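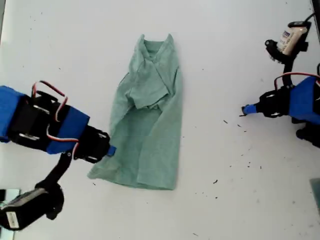
Informe de avance n.º 3
Proyecto Femia: reacondicionamiento y reventa de bolsos y marroquinería de segunda mano
Entidad ejecutora: Muvik
Fecha de emisión: 02/06/2018

1. Estado general

El proyecto sigue el plan de trabajo aprobado, salvo en la partida de herrajes (apartado 4). Desde el cierre del informe anterior han entrado en almacén 1195 piezas procedentes de los lotes de Prundberg. La recepción y el etiquetado están terminados; la clasificación por estado de conservación continúa.

2. Clasificación

Se aplica la escala de seis grados fijada en enero. Los grados 1 y 2 pasan directamente a limpieza y catálogo. Los grados 3 y 4 requieren intervención en costuras, cantos o forro. El grado 5 se destina a despiece —asas, cremalleras, hebillas— y el 6 se da de baja. La distinción entre 3 y 4 generaba discrepancias entre operarios, sobre todo en piel de ternera con craquelado superficial. Se ha redactado una ficha de criterio con muestras físicas, disponible en cada puesto.

3. Taller

Se han completado 171 reparaciones. Las más frecuentes han sido el recosido de asas y la sustitución de cierres imantados. El retintado de cantos se hace ahora con producto de base acuosa, que exige hasta tres capas y un secado más largo entre ellas. El acabado es aceptable en tonos oscuros; en camel y crudo persisten diferencias de color respecto al original y esas piezas se han retenido.

4. Desviaciones

Bosman ha entregado con retraso las cremalleras metálicas de paso fino. Parte de los bolsos de mano de grado 3 permanece a la espera de ese material. Se ha solicitado presupuesto a un segundo proveedor, sin coste adicional para la partida mientras no se formalice pedido.

5. Catálogo y venta

Las fichas incluyen medidas, material exterior, forro, tipo de cierre y defectos visibles. Se ha añadido el campo «largo del asa», que motivaba la mayor parte de las consultas previas a la compra. Las devoluciones se registran por causa desde enero; la serie es todavía corta y no se presenta en este informe.

6. Próximo periodo

— Cierre de la clasificación de los lotes de Prundberg.
— Ensayo de un segundo tinte para cantos claros.
— Decisión sobre el proveedor de cremalleras.
— Solicitud de traspaso de saldo de la partida de embalaje a la de herrajes, que se remitirá por separado para su autorización.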